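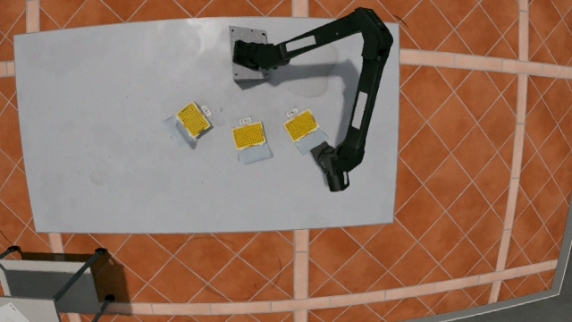

Figure 4.1 Simulated work table with arm, base plate and three yellow racks, seen from above.

Home Contents Chapters Teacher notes Search

Chapter 4
Setting out the work area

In Chapter 3 you moved a single joint at a time and wrote down the angle at which it stopped. This chapter deals with the table the arm works on. By the end of it your group should have a drawn layout, a table of positions and a short program that visits each position in turn without touching anything.

The project follows the one run at Stovorside by Afaf Azar and her second-year class. They called it Pratemwood, after the building they were in, and the name is used in the files that go with this book. The class was given an arm, a set of racks and one term. They began in September with the simulator and were not allowed near the real arm until their program had run cleanly 20 times on screen. Your school may set a different number. Agree it before you start and write it on the first page of your logbook.

We use cookies to remember your place in the book. Accept Manage settings

4.1 What the layout has to do

Look at the racks in Figure 4.1. They are not lined up with each other. The left one is turned a long way round, the middle one is nearly square to the table, and the right one is tilted. A program that assumes all the racks are square to the table would do fairly well at the middle rack and go wrong at the other two.

For this reason a rack needs more than a pair of distances. You must record:

- how far its corner is from the base plate, measured along the table
- how far its corner is from the base plate, measured across the table
- the angle through which it has been turned

Always use the same corner. The Stovorside class used the corner nearest the label, and one group lost most of a lesson when two of its members measured from different ends of the same rack.

The holes in each rack form a grid. Once the corner and the angle are known, the position of any hole can be worked out from the spacing, so there is no need to measure each hole by hand. The method is given in section 4.3. You will need the sine and cosine keys on your calculator.

4.2 Reach and folding

The arm in the figure is fixed near one edge of the table. It goes out to the right, turns sharply at the elbow and comes back down towards the right-hand rack. A folded arm can get at places close to its base, but the elbow sticks out and takes up space of its own. When you plan a move, check the path of the elbow as well as the path of the wrist.

Mark on your drawing the furthest points the wrist can reach. Then mark the places it cannot reach because they are too close in. The racks must sit between the two lines, with every hole inside them.

Before you begin

You will need squared paper, a protractor, a ruler, the Esposito simulator and the file for this chapter. Work in groups of 2 or 4. If your class uses the Grilcombe worksheets, the matching sheet is number 13.

Activity 4A
Open the file and choose the view from above. Draw the table, the base plate and the racks to scale. Measure each rack angle twice, with a different member of the group taking the second reading. If the readings do not agree, measure again and keep all of them in the logbook.

Share 13 Comments 2

Previous Next Back to contents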